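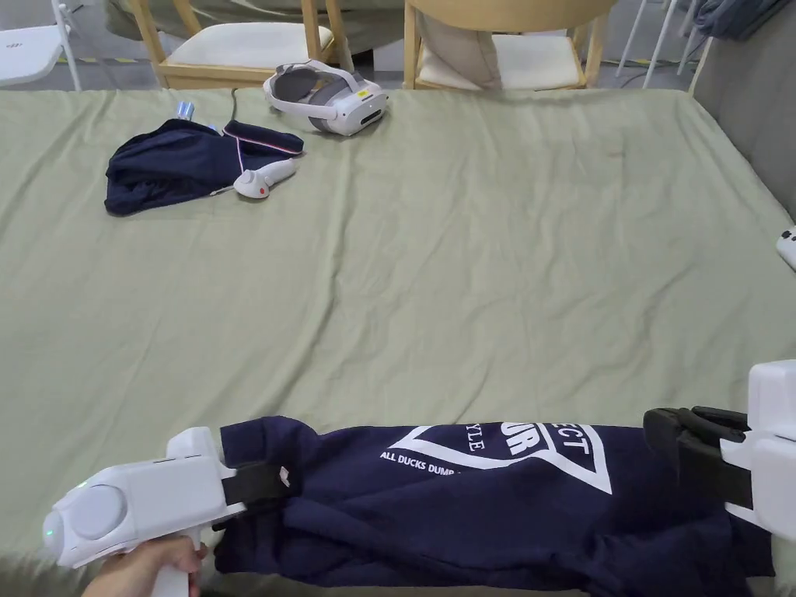 What do the students do at the robot club in Varkville? They fold clothes with two hand-held grippers, so that a robot can later learn from the recordings.

I visited the club on 03/02/2018, during its open day at the Kandstead building. The project is called Atus and has 3 student teams. Their goal is 3000 recorded folds before August.

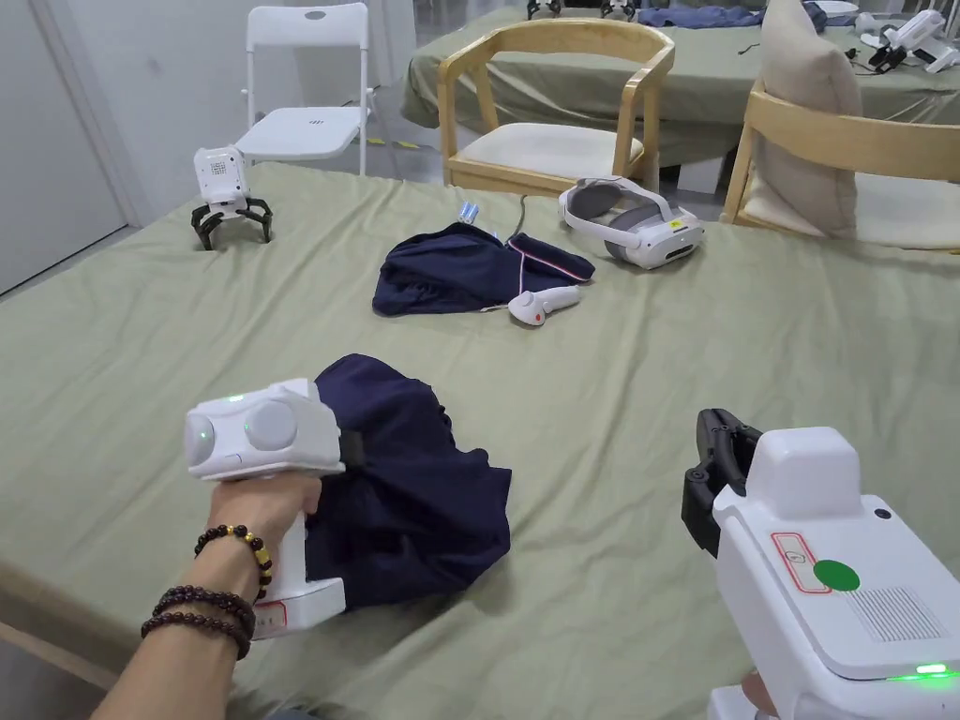 The entrance is behind the bicycle parking and is not easy to find. Visitors may also try the grippers for 5 minutes. I was very slow. My fingers wanted to do the work alone, and a sleeve is much more difficult than a hem – the students had told me this before I began.

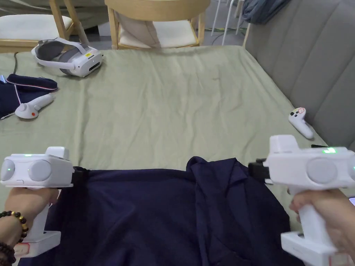

Afterwards there was tea and a short talk on the Tsoukalas Cup, where the club got 91 points last year. I would have liked more time for questions. The talk was in quick English, and I have surely missed some parts.
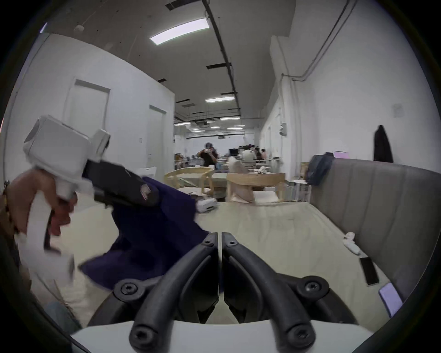 *Atus project, open day: dark cloth held in a gripper, with the desks further back.*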